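Last updated: January, 4:40 p.m.

Robotics class at Skirkunbridge moves on to memory modules

Students in the second-year automation class at Skirkunbridge have started the computer teardown unit of their course, using a gripper arm to handle parts inside desktop PCs. The project, named Clernano, runs for 2 terms and is supervised by instructor Rui Rebelo.

The task is limited to memory handling. A student guides the arm over an open case, picks up a module and places it at the slot. Motion data and wrist camera video are stored for each attempt. The class plans to log 3,000 attempts before the end of the course - 1,000 of them with the side fan and cables left in place.

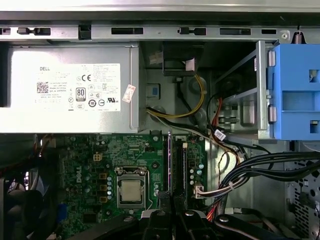
Dell desktop with the case open and the gripper over the motherboard.

Rebelo said the cases were chosen for their lack of free space. Power leads, drive cages and expansion cards all restrict the approach path, and the students have to plan the wrist angle before lowering the arm.

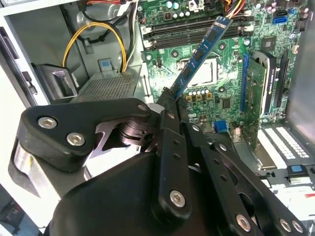 Alignment accounts for most of the rejected attempts so far. A memory module has to arrive parallel to its slot, with the key notch on the correct side, before any downward force is applied. Gripping a stick by one end, so that it slants steeply over the board, leaves a large angle to correct, and with a graphics card standing upright on the same board the room for that correction is small. The students are writing a routine that levels the module above the slot and then lowers it in short steps.

Force limits are set in software and checked by a second student at the start of each session. An attempt is stopped if the limit is exceeded - the arm then holds position until it is released by hand.

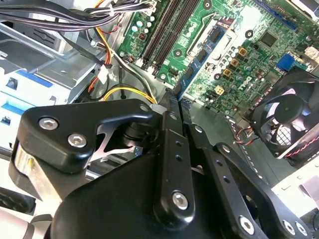

The gripper inside the case, with a blue circuit card near the memory slots.

A team of 3 students will present the results at the Jesstead schools meet, in the Pritchard hall. Recordings from the first term will be available to other classes on request.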